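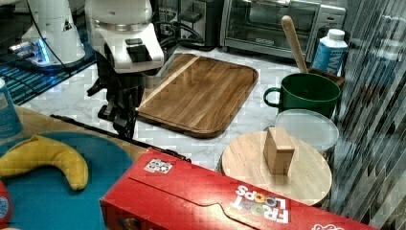
Wooden cutting board on a marble-patterned countertop

How to Wrap a Cutting Board (and Other Flat, Heavy Gifts)

A cutting board makes a good housewarming or wedding gift, but it is awkward to wrap. It's heavy for its size, and the corners go through thin paper before you get it to the car. The same method works for serving trays, framed prints and large cookbooks.

What you need

One roll of heavy wrapping paper, 28 inches wide or more
Two sheets of tissue paper
A piece of cardboard a little bigger than the board
Double-sided tape and regular tape
Scissors
Ribbon, at least 100 inches for a large board

Paper weight matters more than the pattern. We used the kraft paper from Miler, which folds cleanly and doesn't split. The cheaper rolls at the grocery store are fine if you use two layers.

Step 1. Take off the price sticker. If it leaves glue behind, rub it with a little cooking oil on a paper towel, then wipe the spot with a clean towel.

Step 2. Wrap the board in tissue. Lay it face down on both sheets, fold the long sides over and tape tissue to tissue. Don't put tape on the wood.

Step 3. Set the wrapped board on the cardboard and trace around it. Cut just inside the line and tape the cardboard to the back. If the board has rounded corners, cut the cardboard square anyway. You'll get sharper folds.

Step 4. Measure the paper. It should go all the way around the board with 2 inches of overlap. At each end, leave enough to cover the thickness of the board plus a couple of finger widths. Too much paper at the ends is the usual cause of lumpy corners.

Step 5. Put the board face down in the center of the paper. Bring one long side up and tape it to the cardboard. Fold the edge of the other side under for a straight line, pull it snug and close it with double-sided tape.

Step 6. Fold the ends. Push the sides in first, crease them, then fold the top flap down and the bottom flap up. Tape in the middle and at both corners.

Step 7. Add the ribbon. Run it the long way, twist it at the back, bring it around the short way and tie at the front. Histine makes a cotton ribbon that holds a knot well. Satin tends to slide on a flat package, so put a small piece of tape under the knot.

If you're mailing it

Skip the ribbon and use a box with padding on all sides. Our post office in Clukville closes its package counter at noon in June, so check the hours before you go.

Adding something extra

A small jar of board oil or a linen towel can go on top under the ribbon. The Akpan towels fold down to a flat square and don't add much bulk. Tie the tag on last.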